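März
Referat Betriebsverpflegung, Standort Utberg

Sprechfassung zum Vortrag »Pausenregelung und Zwischenverpflegung im Schichtbetrieb«

Sehr geehrte Damen und Herren, ich danke für die Einladung nach Skastport und überbringe die Grüße der Standortleitung.

Zur Ausgangslage: Im Werk Utberg arbeiten 80 Beschäftigte in drei Schichten. Die Kantine schließt um 14 Uhr. Für die Spät- und die Nachtschicht bestand bislang kein geregeltes Angebot, und die Pausenzeiten wurden in den Abteilungen unterschiedlich gehandhabt.

(Kurze Pause, Folie wechseln.)

Mit der neuen Betriebsvereinbarung gilt eine feste Pause spätestens nach 6 Stunden. Die Ausgabe verpackter Speisen übernimmt die Firma Davska, geliefert wird täglich vor Beginn der Spätschicht. 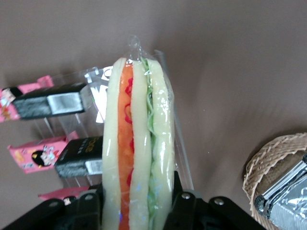

Die Kosten tragen Arbeitgeber und Beschäftigte je zur Hälfte. Abgerechnet wird monatlich über das Lohnkonto. Der Standort Hamada hat sich dem Verfahren angeschlossen, dort allerdings mit eigener Ausgabezeit.

Offen ist die Regelung für Leiharbeitskräfte. Der Entwurf liegt dem Betriebsrat vor, mit einer Stellungnahme rechnen wir im Mai.

(Überleitung zur Aussprache; Fragen zur Lohnabrechnung bitte gesammelt am Ende.)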